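Home > Galleries > Around the House
Gallery 185
832 views

Bottles, Bins and a Patch of Sun

Anyone who has been reading these pages for a while knows I have a soft spot for the plain jobs, the ones that come around again before you've really finished them the first time. We've done linen cupboards, we've done the drawer with the string in it, and back in April we did shoes (I'm still getting mail about the shoes, thank you all, and yes, I will try the newspaper). Drinks bottles have been on my list for ages, and so many of you in Brovthorpe have asked about them that I finally sat down and put a small gallery together. There are three pictures, with some thoughts to go along with each, and a few notes at the end for people who like notes.
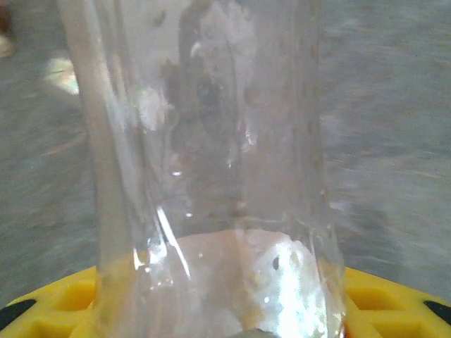
Words by Begoñe Urquijo | Brovthorpe | Filed under: Tidying, Drinks | 2 comments

1. Clear things up close

I do love a clear container, but my goodness, they show everything. Every pale smudge, every cloudy patch, every bit of glare from the nearest window, and whatever is standing behind them goes all wavy as well. You can wipe one until you're perfectly happy, walk to the other side of the room, look back and find a streak the length of your hand that you would have sworn wasn't there.

My own way, for a clear bottle or cup that's going to be kept and used again, is warm water with a very small drop of dish soap, a bottle brush if my hand won't fit, and then two rinses. The second rinse matters more than the soap does, I think, and most of the cloudiness I used to blame on hard water was only soap I hadn't washed off. Then I stand it upside down on a rack with a gap under the rim and leave it alone. Iñaki Gallardo wrote in to say he dries his with an old cotton pillowcase, cut into squares, and I've been doing the same ever since his letter came and I'm very pleased with it. A terry towel leaves fluff, and you only see the fluff once the sun is on it.

If the bottle is going out for recycling, please don't go to all that trouble! A splash of water, a shake, tip it out, done. I used to scrub every last one and my sister laughed at me for years.

2. The whole spread, before the sorting

Next comes a wider view, and it's my favorite of the three, partly for the wallpaper, I admit. I grew up in a house with paper very much like that in the back hall, little repeating flowers in diamonds, and it always makes me feel as though somebody is about to call me in for supper.
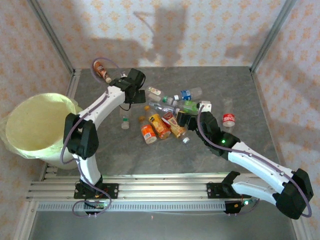
Sorting goes so much better when you bring everything to one spot first. I know it feels like making the mess bigger, and with drinks it does look rather alarming for the first few minutes, but once they're all together you stop wandering from room to room with one bottle in each hand. Pick a stretch of floor you can reach across. Then put the bin close by before you begin, and I mean really close. With the drinks in a pile toward the back wall and the trash bin right there on the same gray floor, you hardly have to carry anything at all. I like a plain floor for this too, or one with only a bit of marbling, as a busy rug hides caps wonderfully well and you will find them later with your bare feet.

I make my piles by what happens next to the thing. Still good to drink goes in one place, to be emptied goes in another, and ready to leave the house goes by the door. For years I did it by size, which looked lovely and helped nobody. Kyriaki Panagiotou, over in Warnollow, goes by label color with her children, and they race each other, and I can see how that would be a good deal more fun on a rainy afternoon.

3. Lying down, caps on

The last picture has the sun coming in across the wallpaper, bright enough to wash the pattern nearly white in one place, and a handful of bottles lying on their sides underneath. There's a little brown one with a cream-colored cap off in the corner by itself. I'm so fond of that one. In every batch there is always some small bottle that ends up apart from the rest and gets forgotten when the others are put away, so do look in the corners. The big clear ones are easy to spot, with their white caps and their blue and green labels, and the green label with the bit of citrus on it made me thirsty just writing this.

Bottles laid flat like that do like to travel, so if your floor slopes even slightly (mine does, toward the stove), tuck a rolled towel along the low side. Turning them so the necks face in toward the middle helps me as well, as I can check all the caps with one look.
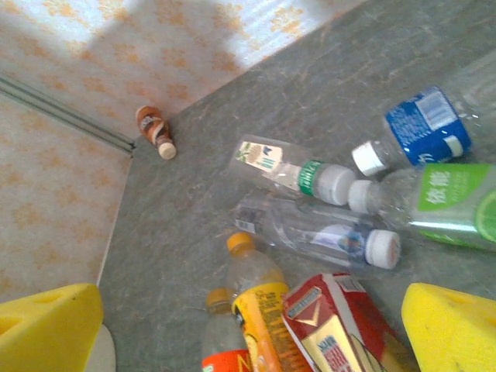

Notes and odds and ends

Caps: rules differ from town to town. Ours in Brovthorpe wants them left on, and Prosside, just up the road, used to want them off and may still. Ask before you spend an evening unscrewing.

Labels: I leave them on anything going out. On bottles I'm keeping, I soak them in a basin overnight and rub off what's left with a little cooking oil on a rag, then wash the whole thing again to get rid of the oil.

Drinks you're keeping: put the older ones at the front of the shelf. I write the month on the cap in marker, just the first three letters, and it saves a great deal of squinting at tiny print.

Small bottles: I keep a shoebox for these. They slide under everything otherwise, and a shoebox fits sideways on the bottom shelf of most cupboards.

Comments (2)

Baltasar Escobar
Lovely gallery, Begoñe. We had that sort of wallpaper in our first apartment and my wife papered over it with stripes, which I have regretted ever since. Do you rinse milk bottles with cold water or warm? I was always taught cold first.

Begoñe Urquijo
Cold first for milk, yes, then warm once it runs clear! And I'm sorry about the stripes. I have a half roll of something flowery in the attic, if you ever want a piece to line a drawer.

Next gallery: Lids Without Pans
Previous gallery: Shoes by the Back Door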